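Brorkau open day, who went?

benchrat
Posted 24/11/2024
Got back from the Brorkau open day this afternoon. Free entry, decent car park, queue for the tea. Most of the hall was conveyors and palletisers. The bit I stayed for was the Uklow stand at the back, where they had an arm on hand tools. It had a screwdriver with a green and grey grip, on a grey marble-patterned surface with rusty veins in it. 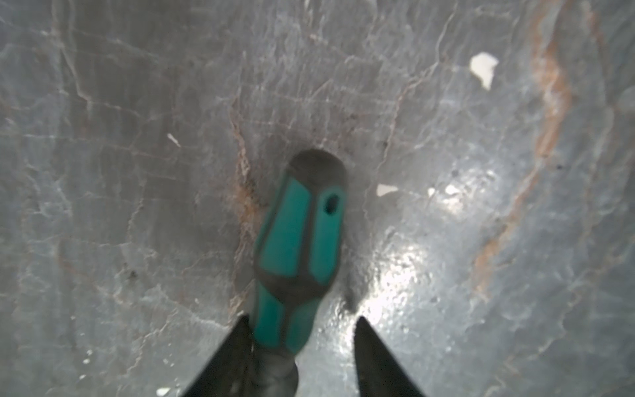 I stood there for three runs and asked the lad about lighting. He said shiny surfaces are a pain for the wrist camera and they had spent most of October on that. Didn't get a straight answer on price.

tolpuddle_m
Was that the same demo they took to Brondby? I saw that one and wasn't impressed. Very slow. A person would have the whole bench tidy before it had finished with one tool.

benchrat
Same firm, don't know if it's the same demo. Yes, it's slow. I wasn't timing it.

kerfline
Slow doesn't matter much if it runs all night. We have a Tuhiwai cell at work doing 900 parts a shift and any of us could beat it for the first hour.

tolpuddle_m
Your cell does the same part 900 times in a fixture. Picking up a screwdriver off a worktop is a different job and I don't see who would pay for it.

kerfline
Kitting. We have 5 people on it.

oldgreyvan
Did they let you put your own tools down for it? At Brondby they wouldn't let anyone past the tape.

benchrat
No, tape here as well. I did ask. He said maybe next year.

oldgreyvan
Then I'm with tolpuddle on this one. Show me 100 goes with whatever is in my van and I'll take an interest.

kerfline
Is the hall open again tomorrow or was it the one day?

benchrat
Just the one day.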